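The Test Certificate Is Not a Warranty

26 October 2017

I have sat through a lot of sales meetings for pumps, and sooner or later someone slides a test certificate across the table as if that settled the matter. The curve is smooth, the duty point sits right on it, there is a stamp in the corner. In September it happened again at Ernbridge, where the water district is replacing 2 of its 5 river pumps, and I came away as unconvinced as ever.

I don't think the numbers are made up. I have no reason to doubt that the Gado unit did what the paper says it did on the day. My trouble is with what the day was like. A test bed has clean water at a known temperature, a straight run of pipe on the suction side, a motor on steady power and a crew who would like to go home with a pass. Ernbridge has a short intake with a bend right before the pump, sand every spring, and a river level that nobody sets.

So what does the buyer learn? That the pump can meet its curve under good conditions. Fine. I would want to know that too. But the bid documents gave efficiency on the test bed more weight than anything else, and the two lead bids were split by a difference so small that a year of sand will wipe it out.

The Marciniak bid had a slightly worse curve and a much better section on wear rings. It listed the clearance when new, the clearance at which they should be changed, and how long the job takes with the pump in place. It got almost no points for that, there being no line on the score sheet for it. I am told the sheet was copied from an older job - a clean water job, as far as I can tell.

People will say that you have to compare bids on something, and that a witnessed test is at least a fact. True enough. I would still ask for more facts. Ask for a test at part load, where these pumps will spend most of their lives. Ask for the suction piping to be mocked up, bend and all. It costs money, and sellers will grumble about it, but Nitik agreed to do it on a 300 horsepower unit for a quarry I worked with, and the curve that came back was a good bit uglier than the one in the brochure. The quarry bought the pump anyway, with a different intake.

I would also ask for records from a pump that has been running for 7 years. Every seller has one out there somewhere. If they can't produce the repair history, I'd take that as an answer.

The district votes on the award next month. I expect it will go to the best curve, and that the first set of wear rings will come out of someone else's budget. I'd be glad to be wrong, and if the vibration readings are made public I will print them on this page either way.

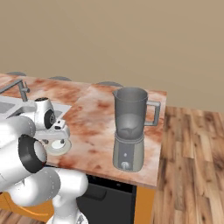
More opinion

Variable speed drives: who is the saving for?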